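Why Does the Parts Store Want the Old Part Back?

Cars have parts that wear out. One of them is the alternator, a machine near the engine that makes electricity while the engine runs. When it stops working, a driver can buy a new one or a rebuilt one.

A rebuilt alternator often has two prices on its tag. The first is the price of the part. The second is called the core charge. "Core" is the trade word for the old, worn-out part.

Suppose Gönül Eren buys a rebuilt alternator at a store called Norau. She pays for the part and also pays a core charge of $48.

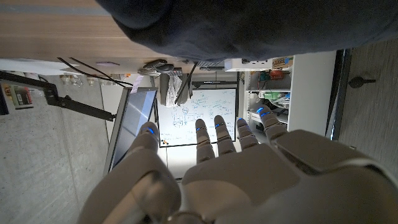 Her mechanic takes the old alternator out of the car and puts the rebuilt one in. Gönül brings the old one to the store within 14 days. The clerk checks it and gives her $48 back. If she keeps it, the store keeps the money.

The old alternator then goes to a rebuilding plant. Workers take it apart, wash the pieces and measure them. The metal case is usually still good.
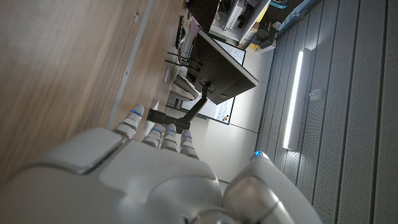

Wear does not happen evenly. It is greatest where one piece moves against another, so a rebuilder looks at those places first. The robotic hand shown here has gray bands between the finger segments, and those bands mark its joints. In an alternator, the places to check are the bearings, which let the shaft spin, and the brushes, which press on spinning metal rings. These are replaced. The finished alternator is tested before it is packed.

The Van Rooij plant in Stulldale receives 400 cores in a normal week in June. Each gets a tag with its part number. A core with a cracked case is sent for scrap metal.

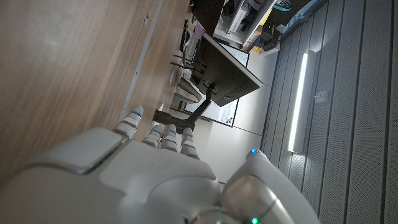
Why doesn't the store just ask people to return old parts?

Many people would forget. A rebuilding plant needs a steady supply of cores, and the core charge gives each buyer a reason to bring one back.

Other parts can have a core charge too, such as starters and brake calipers. Car batteries often have one. A battery contains lead and acid, and these must be kept out of household trash.
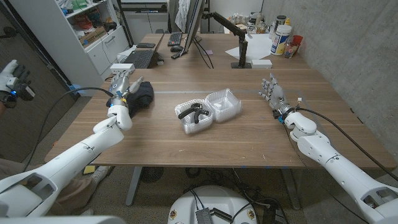

Two robotic arms with multi-fingered hands at a wooden table.

Words to know

Core: a used part that can be rebuilt.
Core charge: money paid at the store and returned when the core comes back.
Bearing: a part that lets a shaft turn with little rubbing.
Scrap: metal that is melted and used again.

Text by Phúc Ngô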